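From: Aisling Ó Dálaigh
To: Balik demonstration users list
Date: Thu 4 August
Subject: Re: Starting position for the basket task

Dear Clyde, dear colleagues,

Clyde Esposito wrote:
> The Pliveck operators have asked whether the basket must be square to
> the table edge at the start of each remote demonstration. The written
> procedure says only "within reach of both arms". We have 38 recordings
> waiting and would like a ruling before we submit them.
> We would also like to know where the grippers should be.

The basket need not be square to the table edge. Operators are asked to vary its angle between recordings, provided that it is empty at the start and that both grippers are open and clear of the table. An arrangement of the following kind is acceptable.
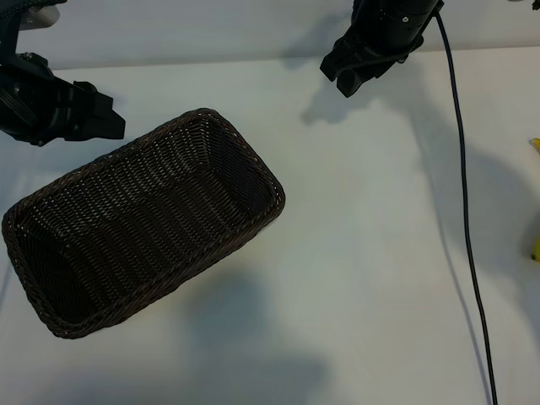 Basket task, start position: basket set at an angle, both grippers empty.

The operator should hold the arms still for five seconds before moving the hand controls. Recordings without this pause will be returned, as the Welora software uses it to mark the beginning of the demonstration. A slow or hesitant approach is not a ground for rejection, and a missed grasp may be kept if the operator recovers and completes the task under remote control.

Demonstrations given by hand - that is, with the operator guiding the arm directly - should continue to be filed separately. We hold some 600 of these from the Amaral site and do not need more before December.

Clyde, please submit the 38 recordings as they stand. Section 7 of the procedure will be amended to cover the angle of the basket, and the new text will be sent to this list.

Yours sincerely,

Aisling Ó Dálaigh
Demonstration Standards, Balik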